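Uvness Shared Workshop: News from the Back Bench

The robot arm project has reached the stage where the robot has its own room, with a door and skirting boards, and the rest of us are still sharing one vice. The room is simulated, so it cost nothing to tile. The arm in it is a stand-in for the real one we are bolting together on the back bench, and the idea is that it makes its mistakes in there first. It has taken up the idea with enthusiasm.

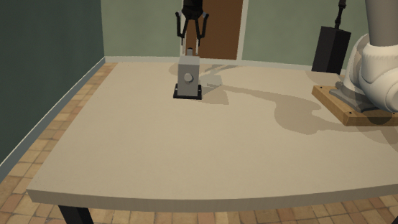

Render: Uvness Workshop bench log

The grey block on the black base is the practice piece, known as Sial for reasons lost somewhere in the group chat. It has a round knob on the front and a little peg on top, and the first job is to get the open fingers over the peg without knocking the lot across the table. In May we let the script run 737 attempts overnight. It managed 19. We have decided to call this a baseline.

Most of the trouble was our own doing. The block's height had been typed in from an old sketch, and the sketch was wrong by 13 millimetres, so the arm was being very precise about a place where there was nothing to pick up. Anyone who has cut a shelf from their own handwriting will sympathise.

The shadows also took up a whole evening. One camp felt they were a waste of the Pleston, our elderly donated computer, which already sounds like a hairdryer. The other camp pointed out that the real bench has a lamp over it and the real arm will throw shadows over everything it reaches for. The shadows stayed, and the hairdryer got louder.
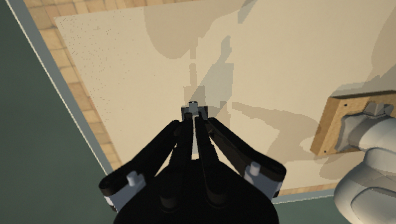
Uvness Workshop bench log / simulation, fingers closed

Opening and closing now behave themselves, after a long argument with the finger linkage about which way was in. The real gripper is less far along. Its printed links are done, the wooden mounting block is drilled, and we are waiting on pivot pins from Uten, who have sent us a very nice set in the wrong size.

Next session is at 7 pm on the back bench. Bring a small hex key if you own one, and please put your name on it.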